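How to write a board bio that gets used

Quick one, have to be on a call soon. People keep asking me for the bio guide I used to send around by email so I'm putting it here and will stop forwarding it.

This is for anyone joining a board, an advisory panel, an association, whatever. Somebody in an office writes to you and says "please send a short bio and headshot by tomorrow." You panic and paste your resume. Don't.

What you need before you start

Your current title, exactly as the company writes it. Not how you say it at dinner.
The year you started and the year you left each big role.
Names of any other boards, spelled right.
One award or honor, if you have one. Fine if you don't.
A word limit. Ask for it. They always have one and forget to say.

Step 1. Write the long version first

Sounds backwards. Do it anyway. Get everything down in one messy file, no order, no nice sentences. Jobs, boards, degrees, the trade group you chaired for a year, the scholarship fund. Give it 18 minutes and stop. You're going to cut most of it.

Keep this file forever. Call it something you can find. Mine is called BIO LONG and I've had it through three laptops.

Step 2. Pick the first sentence

First sentence says who you are now. Name, role, organization, and a few words on what the organization does. Few words. Like this:

Ankica Babić is a director of Tukgate, a maker of industrial valves and fittings.

Done. A reader who stops there knows enough. Please no "is a passionate leader" or "is a seasoned executive." Seasoned with what.

If the company calls itself "the leading" something, ask before you repeat it. Some legal teams want that phrase in, some want it gone. I've had to reprint a program over it.

Step 3. Go backwards, but skip

Second sentence is the biggest thing before now. Not the most recent thing, the biggest. If you ran a division for 12 years and then did a short consulting job, the division goes here and the consulting job can go in the bin.

Ankica again:

She ran the company's export business for 12 years before joining the board.

See, no list of every region. She sent me a list of every region. It was long. 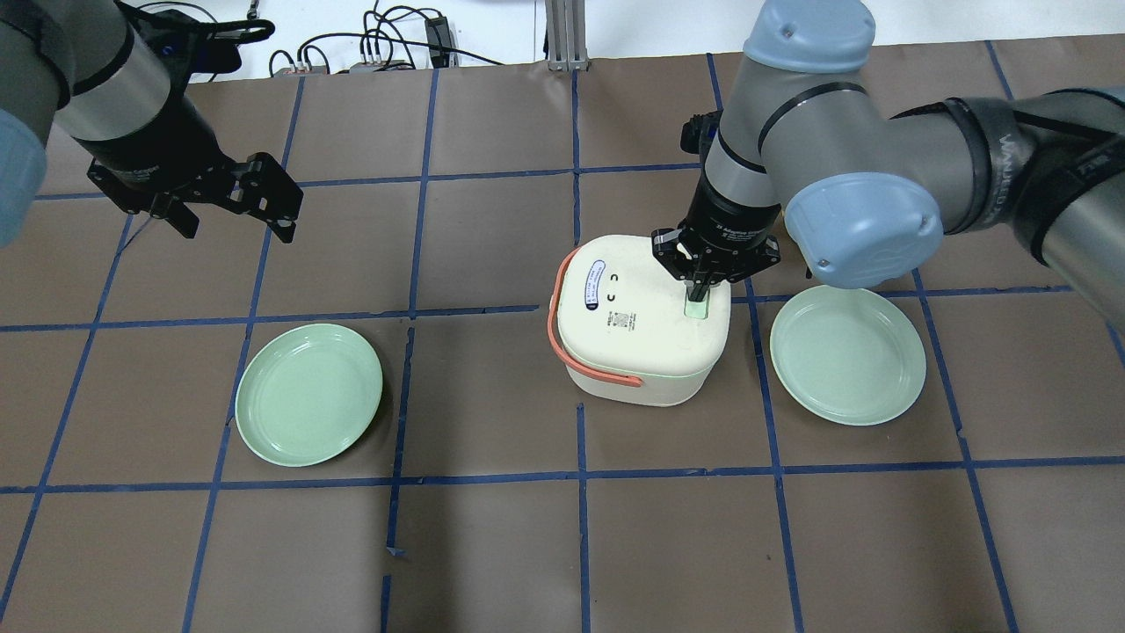
Step 4. Say what you did in plain words

Hardest part, and where most engineers and plant people get stuck. They know the work so well they write it in shorthand. Your reader is a shareholder, or a student, or somebody's aunt at an awards dinner. Write for the aunt. Seung-woo Jin sent me a draft for the Rindik board page that said he "drove end-to-end deployment of multi-manipulator cells across the value chain." I asked him to try again like he was pointing at something on a table. From there it's a short walk to "he led the team that put robot arms into the company's factories." That's what we printed. Took him six tries, and he was a good sport.

A test that works: read the sentence out loud to someone outside your field. If they say "so what is it you do," rewrite.

Words to cut on sight: leverage, spearhead, synergy, ecosystem, holistic, thought leader. Also "various." Various what. Name one or two and move on.

Step 5. Other boards and associations

One sentence. Pick the ones this audience will care about. For a company report that's other companies and trade bodies. For a charity, flip it, put the charity work up front and squeeze the business part.

Get the tense right. "Is a member of" means today. If you stepped down in September, it's "was." This gets people into real trouble in annual reports, where outside directorships are checked. If you're not sure whether you're still on something, email them and ask. Happens more than you'd think.

Step 6. Awards

Name of award, who gave it, year. What it was for, if the name doesn't tell you. One award, two at most. A stack of five looks weaker than one good one, I don't know why but it does.

Don't write "prestigious." If it is they know.

Skip anything you paid to enter. Yes people notice.

Step 7. Cut it to three sizes

Full: one page, for the annual report and your own site.
Medium: one paragraph, for event programs and press notes.
Tiny: 2 sentences, for the person introducing you on stage who will read it cold.

Write the tiny one with care. It's the one that gets read out. No hard to say words, no brackets, no abbreviations unless everyone in the room knows them. If your name gets mispronounced, put the sound of it in a note next to the bio, not inside it. Ankica has hers as AHN-keet-sa BAH-bich and it saves her the wince every time.

Step 8. Have somebody else check it

Not your assistant only. Someone who was there. When we did the Tirkutier directors' page, one bio had the founding year wrong, and it had been wrong on the old page too. Everyone had copied it from everyone else. The person who caught it was retired and just happened to be reading.

Check these and nothing else if you're out of time:

Dates
Spelling of organizations
Your own name, incl. accents
Present vs past tense on every role
He/she/they the same all the way thru

Step 9. Put a date on the file

Not in the bio, in the file name. Then once a year open all three sizes and fix them together. If you only fix one, the old ones come back to haunt you in some program you never saw.

Common questions

First person or third? Third, unless it's your own site. Wan uses first person for their whole leadership page and it reads okay, but they did it for everyone, so.

Family and hobbies? One line at the end of the full version if you want. Leave it out of the others.

Degrees? Near the end. Unless you're in medicine or at a university, then first.

Can I say "retired"? Sure. Say what from and when.

If your limit is something odd, write to me with the draft and the limit and I'll try to get to it. Send text in the email please, not a PDF, I can't edit the PDF.

Last updated October 3, 2026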